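Villorham Textile Reuse Project
Progress report to the Altora Fund
Period ending December 31, 2021

Collections

We now collect from Villorham and Floltcombe. The Floltcombe drop-off point opened in August, later than planned, as the lease took longer to sign than we had allowed for. Over the period we took in 1360 kilograms of clothing and household fabric. Wool and denim made up most of it. We turned away wet carpet and foam, and the sign at the gate has been reworded to say so.

Repair classes

We ran 53 classes and had 159 enrolments. Darning and zip replacement filled first. The quilting class was cancelled for low numbers and will be offered again in the evening. Materials for the beginner classes came in under budget, and we would like to move the balance to sewing machine servicing.

Sales

The Ríos market stall covered its own costs in all but 2 months. Labelled mending kits sold better than finished garments. We have stopped making cushion covers.

Workroom

Sorting and cutting still share one room, and fibre dust is the main problem we have left to fix. 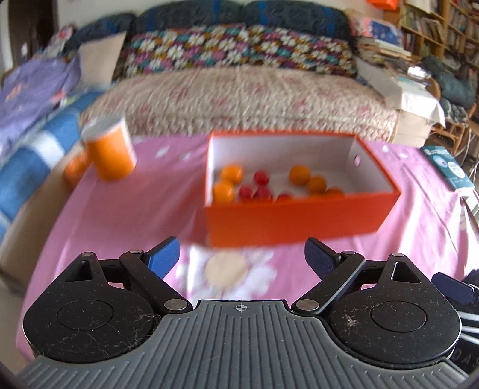 Quotes for a dust extractor are in and the cheaper one is within the equipment line. Until it is fitted, the floor is vacuumed at the end of each class and the cutting table is wiped down. Pale lint, hairs and fibres show up plainly on black casings, especially around the round caps, so we have added equipment surfaces to the cleaning list. The revised list is attached.

Next period

Fit the extractor, service the machines and review opening hours at Floltcombe.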